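Folding table in the laundry nook: where do the odd shaped things go?
Home & Household > Laundry and Linens
Page 1 of 1

pinwheel_attic
Posted in June, 9:40 am
Joined: 2 years ago | Posts: 1,329

Okay folks, I need opinions and I know this board has plenty of them. We moved the folding out of the bedroom and onto a proper table (hooray, no more clean shirts on the bed at midnight) and I have to say, I love it. It's a plain wood-grain top, gray-brown, nothing fancy, and the clothes stack up so much nicer on something hard and flat.

My trouble is the stuff that isn't a rectangle. Shirts I can do. Towels I can do in my sleep. But then you get to the big gray cloth and suddenly it's a triangle, one side is curved, the corners don't match up with anything, and I'm standing there turning it like I'm trying to read a map. I've been doing it last, after the pink and the gray things are already stacked at the back, and it always ends up as a lump on top. 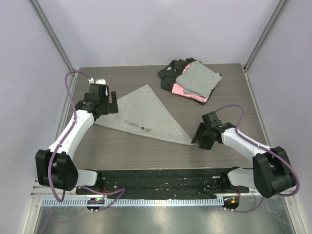

So do you all fold point to point first, or lay the long side down and roll? My sister-in-law swears by rolling for everything, but her linen closet looks like a bakery shelf and I can't find a thing in it. I want a flat stack. I have one shelf for this stuff, a Skirkholm, the narrow one, and rolls fall right off the front of it.

Bonus question: is anybody else forever finding silverware in with the laundry, or is it just my house?

dustruffle
Posted in June, 10:15 am

Ha, not just yours. Forks travel. I've had teaspoons go through a whole wash inside a napkin. And I see yours is sitting right there on the cloth, waiting for dinner!

For the triangle: point to the long edge first. Always. Bring the point down so it meets the diagonal, and you've got a shape with a flat top. Then fold the skinny end in, and the other end over that. It comes out close enough to a rectangle that it'll behave in a stack.

oldbuttonjar
Posted in June, 10:32 am

I'm going to disagree with dustruffle. If you fold the point in first you trap all the wrinkles in the middle, and the middle gets thick. Skinny end first. Take the narrow tip, walk it back toward the wide part, and keep halving until you run out of tip. Then deal with the point.

I fold four of these a week (we use them over the back of the couch, dog reasons) and I've tried it every way there is.

dustruffle
Posted in June, 10:41 am

The middle only gets thick if you don't smooth it as you go. You have to run your hand over it every fold.

oldbuttonjar
Posted in June, 10:44 am

I do smooth it as I go, thank you very much.

marmalade_hinge
Posted in June, 11:20 am

Jumping in between you two before somebody gets hit with a dishcloth. I think the bigger thing is how you pick it up. A light gray weave like that is going to bunch the second you grab a fistful of it. If you pinch a little fold and lift, the rest hangs down and you can see where it wants to go. Then you set it down along the edge you want and let go slowly, and if it lands crooked you just do it over.

I learned this on fitted sheets, which I used to wad up and throw in the closet and shut the door on. I'm a reformed person now. Mostly.
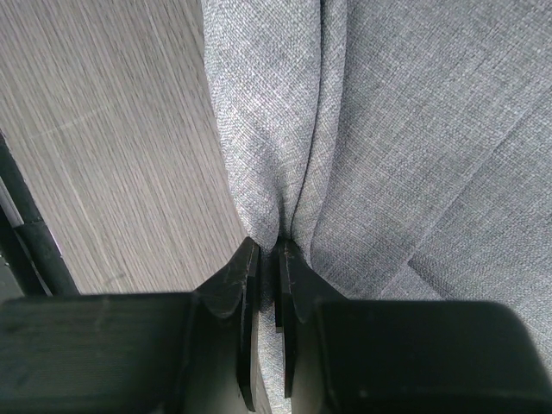
Also, get a Hurnix board if you can find one. It's just a flat folding board with a slot in it, but it gives you something to fold around and every piece comes out the same width. Mine came from a yard sale and it's the best thing in my laundry room.

pinwheel_attic
Posted in June, 12:05 pm

Ooh, a folding board! I had one of those for T-shirts years ago and gave it away, of course. Would it work on something this wide, though? I feel like the cloth would hang off both sides.

marmalade_hinge
Posted in June, 12:11 pm

It'll hang off, yes. Get it down to a strip first and then use the board for the last couple of folds. For your shirts you can use it from the start.

tinroof_linens
Posted in June, 1:30 pm

Unpopular opinion coming. Why fold it at all? Get a hook. Things that aren't square shouldn't be in a stack, and you'll be fighting that shelf forever. I put up three Magsi hooks on the inside of the closet door and that's where all my weird shapes live: the round tablecloth, the bib aprons, the ironing board cover I keep meaning to put on.

I'd also move the black thing in your stack, by the way. The side's slumping out to the left with all those wrinkles and it's going to drag the rest with it. Heavy and floppy goes on the bottom, smooth stuff on top. Your gray piece up top looks good, very neat corners.

oldbuttonjar
Posted in June, 1:52 pm

Hooks leave a pucker in the fabric. I will die on this hill.

tinroof_linens
Posted in June, 1:58 pm

Use a wider hook then!

pinwheel_attic
Posted in June, 2:25 pm

You're right about the black one, it's the slipperiest thing we own. I fold it, I turn around, and it's let itself out the side again. I'd been putting dark with dark and light with light, but sorting by floppiness makes a lot more sense to me.

I don't have room for hooks on that door (the vacuum hose is there) but I might try one on the side of the cabinet.

coltenetti_fan
Posted in June, 4:10 pm

Which table did you go with in the end? We've been looking at the Coltenetti drop-leaf for our hallway, but I'm worried it's too low for folding. My back complains after one basket as it is.

pinwheel_attic
Posted in June, 4:35 pm

It's a hand-me-down, so no brand that I know of! But do check the height before you buy. Stand at your kitchen counter and fold a towel there, and if that feels okay, look for something close to it. I did half a load on the coffee table once and couldn't straighten up until supper.

Going to try the skinny end first tonight and dustruffle's way with the next load. I'll report back, and the fork is going in the drawer.

dustruffle
Posted in June, 4:50 pm

Smooth it every fold!!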